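Jotell Folding Desk, White: Five Months In

Posted Sun 11 February

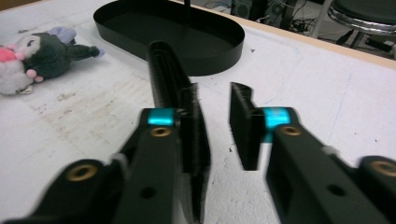

I bought the Jotell in October, when the old dining table finally lost its argument with gravity and I had to work somewhere other than the bed. It cost 380 dollars. The store in Namamdale had it next to a Billbridge desk that cost more and wobbled more, so I felt very clever on the drive home.

Assembly is advertised as "a relaxing half hour." I would like to meet whoever relaxed. There are 18 bolts, all of which look identical and five of which are shorter than the others. The instructions mention this on the last page. I found out on the second page, and had to back half of them out again with the little hex key, which has since rounded itself off into a sort of metal toothpick.

Once it's together, though, it is a good desk. The top is white and wide enough for a laptop, a lamp and whatever meal I'm pretending isn't lunch. It doesn't sway when I type, and I type like I'm mad at someone. The legs have screw-in feet, so my sloping floor only bothers me when I drop a pen.

White was a mistake, or at least a commitment. Coffee wipes off fine. Ballpoint wipes off with rubbing alcohol and some muttering. Turmeric does not wipe off, and there is now a pale yellow crescent by the left edge that I've started to think of as decor.

The folding part works, in the sense that it folds. You need both arms, a clear floor and a reason. I have done it once, for a party, and then leaned it in the hall where every single guest asked me what it was. If you plan to put it away every night, buy something lighter. My sister-in-law has the smaller Golestani and carries it around like a tray of drinks.

A few gripes. The cable slot is sized for one cable, and a thin one. The drawer is sold separately and arrived in a gray that matches nothing Jotell makes. Customer service did answer my email about it – they suggested I might enjoy the contrast.

I'd give it four out of five. I'd buy it again in the dark wood finish, and I'd read the last page first.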